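Skosholm House Society
Minutes of the April meeting, held in the old brewhouse
Called to order at 7:05 p.m. A quorum was present, if one counts the member asleep by the radiator, and the bylaws allow it.

1. Minutes of the previous meeting
Approved with one correction. The word "demolish" in item 4 should have read "demonstrate."

2. The Auer wing
The chair reported on the second visit from the architects, Claltura. They have now been over the whole wing, including the attic, and their letter was read aloud. It was a long letter. The main points:

The slate on the north slope will last a few more winters. The slate on the south slope is staying up out of habit.

The turret was added later than the rest of the house and is not tied into the wall behind it. Claltura calls this "a loose relationship." A member asked whether the turret could fall. The answer was that it could, but that it has had plenty of chances.

The stained glass on the stair landing should come out for releading before any work starts on the roof. The panel with the barley sheaves is bowed and should go first.

Moved and seconded to have Claltura draw up plans for the south slope and the turret, in that order. A friendly amendment to reverse the order was received in an unfriendly manner and withdrawn. Motion carried, 2 opposed.

3. The name of the front parlor
Held over from last meeting, and from the one before that. The current sign says Music Room. The 1890s household inventory lists no instrument of any kind, but does list 42 chairs, which has led one side to argue for Lecture Room and the other to argue that the family simply had a lot of relatives. The piano now in the room was donated in living memory and does not play.

Discussion lasted until 7:50. It was agreed to take the sign down for cleaning and see if anyone asks for it back.

4. Visitor season
The house opens at the end of the month. Tours will again start on the hour and leave by the kitchen door. Guides are asked to stop telling visitors that the founder of the brewery won the house in a card game. He bought it from a lumber dealer, and we have the deed. Guides objected that visitors like the card game. The meeting felt for them, but the deed stands.

The guest book from last season ran to more than 300 signatures, including a full page from one family reunion and a drawing of a duck. Several comments asked for benches in the garden. One comment asked for fewer stairs. Benches were referred to the grounds group - stairs were not referred to anyone.

5. The Grinach boundary
The owners of the Grinach property next door have written again about the carriage wall. Their position is that it is our wall when it leans and their wall when it is photographed. Our survey shows the line running down the middle of it. Secretary to reply politely, enclosing the survey, and to leave out the second paragraph of the draft.

6. Mortar and limewash
The masonry group has been trying out mixes for the brewhouse cellar, where the brick is soft and the old patching is portland cement, hard as a grudge and pulling the faces off the brick around it. The group prefers a plain lime mortar with coarse sand. Three sample joints are on the wall left of the cellar door. Members are invited to look at them and asked not to press their thumbs into them, as someone already has.

It was noted that last fall's limewash came out in four different whites. The recipe card calls for "some water." From now on amounts will be measured and written on the batch sheet, and the sheet will be kept somewhere other than under the bucket. 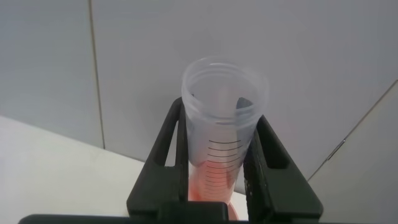
Graduated cylinder, upright. See item 6.

7. Money
Balance read and accepted. The spring book sale brought in $200, most of it from one box of railroad timetables. The insurance has gone up. Discussion of the insurance was brief and bitter.

Moved and seconded to pay the chimney sweep, whose invoice has been on the hall table long enough to be dusted. Carried without dissent.

8. Other business
A member asked when the front gate would be rehung. The gate is leaning against the carriage wall, and Item 5 was briefly reopened.

A key to the ice house has been found. It does not fit the ice house. Anyone missing a key should see the secretary.

Refreshments next time are the responsibility of the masonry group, who have been asked to wash their hands.

Adjourned at 8:40 p.m.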